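Anyone else had the shoe pairing work handed to robot arms? What happened to your shifts?
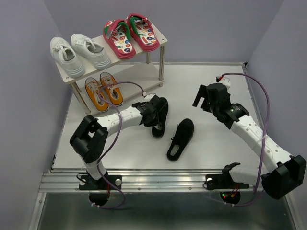
Posted in: Returns & Sorting, Polport outlet warehouse

Marjatta Juntunen
I've been on the returns bench for a good few years, mostly footwear. Shoes come back in every state you can think of, and my job is to get them out of the bags, find the two that belong together, check them over and put them up on a rack so the next person can grade them. On a heavy day we see over 900 pairs across the whole floor, and it's hard on the wrists and even harder on the patience.

In October management put in a cell with two arms on a rail that does the racking part. When I took the picture it had the white sneakers and the red slides up top, the orange-yellow canvas ones underneath, and one arm had hold of a black shoe by the heel. The other black shoe was still lying on the table. I'll admit I stood and watched longer than I should have!

So here's what I want to know from people who've been through it. We've been told no jobs are going, but two of us are being moved to "cell support" and I can't get a straight answer on what that is. Is it a real job with a pay grade, or is it me standing next to a table handing shoes to a machine? And did your targets go up? Ours is 50 pairs an hour by hand and I have a bad feeling about that number. Also — small thing — do you get to sit down?

Lukian Dovhaniuk
Hi Marjatta, we've had ours at Stirkenico since last year (different goods, bags and belts mostly, but the same idea) so I can tell you how it went here. Your place may be different.

Cell support turned out to be a real job, but only after we pushed. For the first couple of months it was just whoever was nearest, and whoever was nearest got blamed when it stopped. What fixed it was getting the duties written on one sheet. Ours says: load the table, clear a drop, restart after a stop, log it. Anything past restarting goes to the tech. Before we had that sheet I was being asked to do things with cables that I had no business doing, and I said so, loudly.

Targets, yes, they tried. Somebody upstairs took the cell's best hour and multiplied it. We kept a paper log of every stop for three weeks, 356 of them, most of them tiny, and brought it to the meeting. The target came down after that. So start a notebook now, even if it feels silly.

What I didn't expect is how quiet it got. At the bench there were four of us across from each other talking all day, and now I'm by the cell and my friends are on the other side of the building. I miss it more than I thought I would. We asked for rotation, two hours on and two hours off, and that helped a lot. My wrists are better too, I have to give it that.

And yes, you can sit. Ask for a proper stool with a back, because the first one they gave me was awful.

Orvokki Räsänen
laces. whoever loads the table, tie them or tuck them first. the loose ones were half our stops

Veikko Riihimäki
I'm a shift lead so maybe you'll take this with some salt. Nobody on my team lost hours, but two people who left weren't replaced, and I think it's fair to say that out loud. Ask your manager that exact thing, what happens when someone leaves. "No jobs are going" doesn't cover it.

On pay, ask to see the grade for cell support in writing before you move over. I had one person move first and ask later, and it took me until spring to get her the extra. She still brings it up, and she's right to.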